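About Udwood

Music news, reviews and long reads from people who stay for the encore

Udwood is an independent music magazine on the web. We cover new albums, tours, reissues, film scores, odd little cassette runs, and whatever else has been stuck on repeat in the office that week. We're based in Berkthorpe, above a shoe repair shop, and most of what you read here gets written between the noise of the buffing machine downstairs and the noise of the speakers up here (the speakers usually win).

How it started

Rhydian Ifans and Mwajuma Okoth met at the merch table of a Flestotwood show. If you don't know Flestotwood, they were a four-piece from the north side of town who put out two albums of slow, heavy, gorgeous guitar music and then stopped returning everybody's calls. Rhydian had written a review of the first album for a paper that cut it to a single paragraph. Mwajuma had written one for her own blog that ran to 4000 words, including a long section on the snare sound. They swapped links, argued on the bus home about whether side two drags (Mwajuma says it does, Rhydian is still wrong), and by the time they got off they had pretty much agreed to start something together.

The first version of the site was a plain white page with a black bar across the top. It had a news column, a reviews column and a broken search box. We still hear from readers who miss it! The search box works now.

What we cover

Anything with a pulse, really, but we do have soft spots. Industrial and electronic music has always had a home here, and so have post-punk, ambient, desert blues, doom, and the kind of pop record that has one perfect bridge in it. We love soundtrack work and think it gets treated as a side job far too often, so we review scores the same way we review albums, start to finish, with headphones on, and we try to hear them once without the movie.

News goes up on weekdays. We'd like to be first, of course, but we would much prefer to be right, so if a tour date or a release is only a rumor we'll say so in the headline, and we leave it off the calendar until a label, a venue or the band confirms it. Corrections go at the top of the article where you'll see them.

Reviews don't carry scores. We tried them for a while, out of ten, and spent more time fighting over a half point than writing about the songs. Now you get the words and a short list of tracks to start with.

The Nyaga Sessions

Nyaga is our live series, and it's the thing we get the most mail about. A band comes in, plays 2 songs in one take with no overdubs, and then sits down for a talk about how one of them was written. The name comes from the street where we recorded the early ones, in a rehearsal room with a carpet on every wall. Bình Đồng runs the desk and has done since the very first session. He mixes the same night, while his ears still remember the room, and he has a gift for making a nervous drummer feel like the most important person in the building.

You can hear every session on the site for free, and the artists keep their recordings. A few have turned up later as B-sides, which makes us ridiculously happy.

Who we are

Rhydian Ifans, editor. Looks after news and the weekly letter. Grew up on his sister's tapes and will talk about tape hiss for as long as you let him.

Mwajuma Okoth, reviews editor. Assigns the albums, reads every draft out loud, and cuts the word "soundscape" wherever she finds it. She also writes Second Side, our column about records that get better after the halfway mark.

Bình Đồng, sound and sessions. Played bass in three bands you might have seen and one you definitely didn't.

Musyoka Simiyu, features. Writes our long profiles, including the April series on touring crews, which brought in 686 letters from readers, a lot of them from crew members writing from the back of a bus somewhere. He's working on a follow-up now.

Sota Kubo, photography and site. Shoots the shows, builds the pages, and keeps the gig calendar in order. If a photo on here made you wish you'd gone, it was probably one of Sota's.

We also work with a changing group of freelance writers, and we pay all of them, including for reviews.

How we pay for it

Readers cover most of it. We currently have 931 supporting members, who get the weekly letter a day early, the session downloads in full quality, and a vote on which old record Mwajuma has to write about next. The rest comes from a small number of ads, mostly venues and record shops. Advertisers don't see articles before they run, and labels don't pay for coverage. If we got a record or a ticket for free, the review says so at the bottom.

Send us your music

Please do! We listen to everything, though it can take us a few weeks. A private streaming link is best, with a couple of lines about who you are and when the record comes out. You don't need a publicist or a press photo. Some of our favorite finds came from a link and the words "hi, we made this."

Pitches for features go to Musyoka, pitches for reviews to Mwajuma. Tell us what you'd like to write about and why it grabs you, and link to one thing you've written, even if it's on your own page.

Corrections, complaints and tips about secret shows all go to Rhydian.

This page was last updated on 12/09/2019.
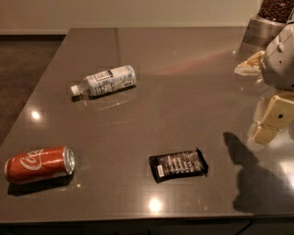 Cola, water and chocolate on the table.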